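Search this site Go

About Skukitz

Skukitz sorts small electrical parts for repair shops, colleges and model makers. Parts arrive mixed up in boxes and we send them back grouped and labelled. Eulalia Sepúlveda started the business in a spare bedroom, and we now have a ground-floor unit on the Horis estate with 18 regular customers.

Most of the work happens at one big brown table. Parts are kept in shallow plastic trays with raised rims, so that nothing rolls on to the floor.

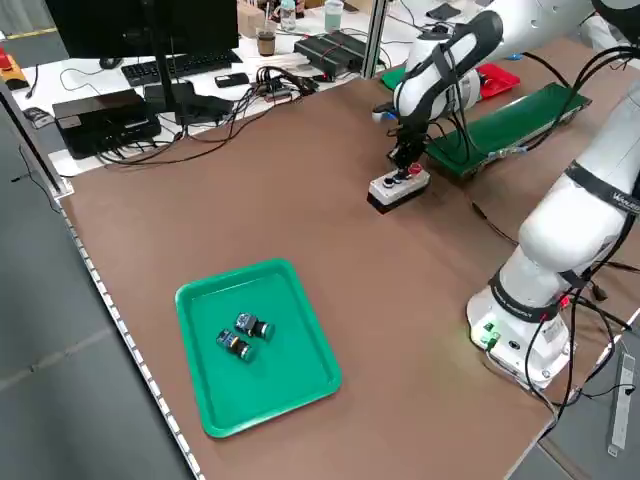 Jobs come in by post or over the counter. Small orders go back within two working days - larger ones take longer, and we will tell you when you book. Kontogiannis, the repair shop next door, takes in parcels for us when we are shut. 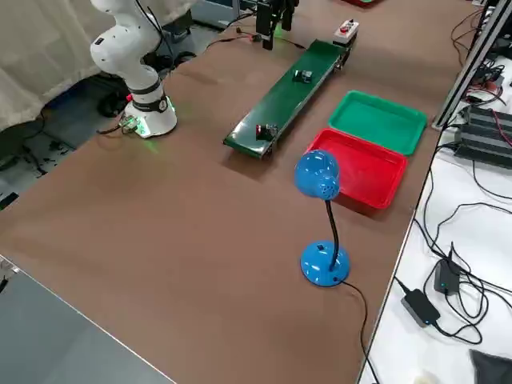 How we sort

Red and green trays are used on every job. Customers choose what each colour means and we write it on the job sheet. Parts with wires attached take the most time - please don't cut the leads before sending them. 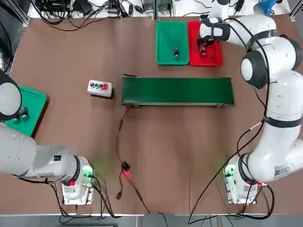 Trays and belt on the main table

Visitors are welcome in April, when we open the unit to local colleges. At other times please ring first. Parking is at the rear, through the second gate.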